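영화 '퍼크우드(Ferkwood)' 감독판과 극장판 차이가 뭔가요?

huvis_film
얼마 전에 퍼크우드를 스트리밍으로 봤는데 재생 시간이 108분이었습니다. 예전에 산 DVD 케이스에는 114분이라고 적혀 있고요. 6분 차이가 어디서 나는 건지 아시는 분 계신가요? 결말이 다르다는 글도 봤는데, 제가 본 판에서는 여주인공이 허비스브리지(Huvisbridge) 역에서 기차를 타고 끝납니다. 대사가 거의 없는 영화라 어디가 잘렸는지 봐도 모르겠습니다. 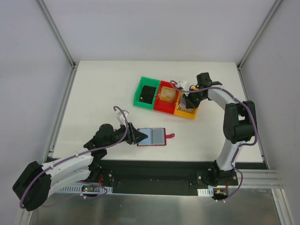
밤비디오
108분이 극장판이고 114분이 감독판입니다. 결말은 두 판이 같습니다. 추가된 부분은 중반 장례식 장면과 공장 회상 장면입니다. 회상 쪽은 옛날 산업 홍보 필름을 그대로 이어 붙인 건데 극장판에서는 거의 다 빠졌습니다. 요즘으로 치면 위 사진처럼 흰 작업대에 로봇 팔 두 대와 파란 트레이가 놓인 화면이 설명 없이 나온다고 생각하시면 됩니다. 줄거리와는 상관이 없어서 극장판만 보셔도 이해에 문제는 없습니다.

jitstead517
재미없어서 중간에 껐어요. 뭘 봐도 비슷할 듯.

필름보관함
윗분 말씀이 대체로 맞는데 한 가지만 보태겠습니다. 구판 DVD 중에 케이스에는 114분이라고 쓰여 있지만 디스크에는 극장판이 들어간 것이 있습니다. 제가 2월에 중고로 산 것도 그랬습니다. 플레이어에 넣고 총 재생 시간을 확인해 보세요. 챕터 목록에 '맥그래스(McGrath)의 장례식'이 2개로 나뉘어 있으면 감독판입니다. 음악도 조금 다른데 그 부분은 기억이 확실하지 않습니다. 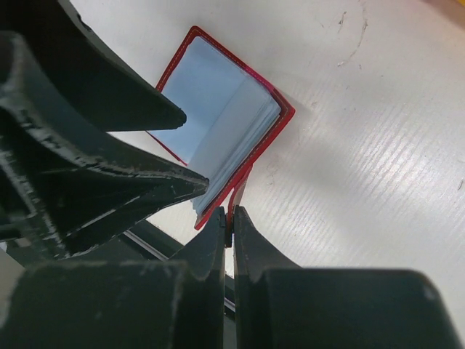 흰빛 탁자 위에 펼쳐 놓은 빨간 표지의 소책자

huvis_film
감사합니다. 디스크를 넣어 보니 108분으로 나오네요. 감독판은 따로 구해 보겠습니다.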